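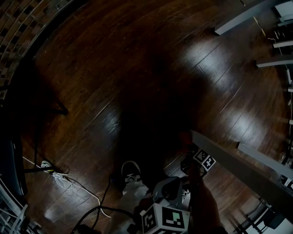

The Floors at Brostora, With the Shelves in Place

26 March 2023
By Llinos Trevor

I've been promising a floors page for so long that some of you have stopped asking, which was kind of you, and a few of you have started asking louder, which was fair! So here it finally is. When we took on the old shop at Brostora last August I thought I'd be writing about paint colors and where to put the cutting table, and instead I have spent the better part of a winter thinking about boards. Long, narrow, dark, glossy boards. I've swept them, I've knelt on them, I've lain flat on my stomach with my cheek against them looking for a dropped needle, and I still like coming in when there's light on them and seeing the shine come up in patches.

It is hardwood, and the finish is as dark as strong coffee. Rees, the outfit that did the work for us, offered a much paler one and I went back and forth over it until everyone in the house was sick of hearing the word "honey." In the end I went dark to match the back room at Skostness, where I learned to sew and where the floor always looked as if somebody had just been over it with a cloth.

A few things people wrote in to ask, while I'm at it.

Yes, it shows dust. It shows every thread and every crumb of tailor's chalk, and by the end of a class it looks like it has snowed a little. I use a wide dry mop in the morning and again at closing, always along the boards, and I've come to enjoy it – it's a nice quiet way to begin and end the day. The damp mop comes out much less often, and it's wrung nearly dry when it does.

Yes, you can wear your shoes. I wear mine. Sneakers are fine, boots are fine if you've stamped them off on the mat, and the only thing I'd ask is that you leave the very thin heels at home. My sister tested a pair for me by the door (thank you, I think) and there is now a small round dent I could find in the dark.

Yes, the shelving is the gray and white kind, and yes, it's staying. I looked at the handsome old oak units at Storkent and sat in the car afterward doing sums, and the answer was no. The plain stuff holds bolts of cloth perfectly well, and I like the gray next to the dark floor more than I expected to. I've put felt under everything that stands on the boards, chairs included, and I check the felt whenever I remember, so not as often as I should.

The area is a little over what we planned for, 700 square feet with the back corner included, and that corner was the part that gave us trouble. There were 11 boards there that had to come up and be laid again. I can't tell anymore which ones they were, and I've looked, so I'm calling that a success and a compliment to Rees.

If you are coming to the open afternoon, we have room for 26 at the tables and plenty more for standing about with a cup of tea. Bring whatever you're working on, finished or not. I'd love to see the quilt tops people started over the winter, and there will be 30 yards of odd remnants in the big basket by the counter for anyone who wants to dig through them.

The park side of the street is usually easiest for cars. Come in by the front, wipe your feet, and mind the dent.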